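Setting up the shot tracker in your gym

I wrote this part after helping Brittany Nguyen get the Jundis tracker going at Drornbridge, so it's in the order that worked for us. Have the hoop at its game height before you start – I've done it the other way and had to redo everything.

1. Clip the sensor to the back of the backboard bracket, with the lens looking down through the net.

2. Hold the side button for 6 seconds and let go when the light turns green.

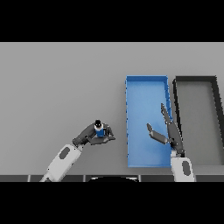
3. Open the app on your phone, tap Add Hoop and type in a name. I use the name of the gym plus "east" or "west", which saves a lot of muttering later on!

Note: the app keeps 3000 shots per hoop. After that the oldest ones drop off, so export your season before you get there.

4. Stand at the free throw line and tap Calibrate. Take your shots at an easy pace and let each ball hit the floor before you put up the next one.
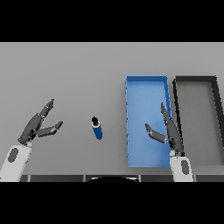 5. Check the shot chart. If your free throws are showing up out by the corner, the sensor is twisted on its bracket – straighten it and go back to step 4.

Caution: please don't hang anything else off that bracket, and take the sensor down before anyone has a dunk contest. (Yes, Amrit MacPherson, I mean your team.)

6. Add your players under Roster. Jersey numbers are enough if you're in a hurry.
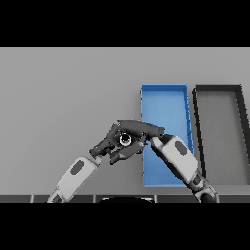
7. Set the sleep timer to 60 minutes. Mine was set to Never for most of March and I kept showing up to a dead battery.

To charge it, use the short cable from the box and leave the cap off the port until the light stops blinking.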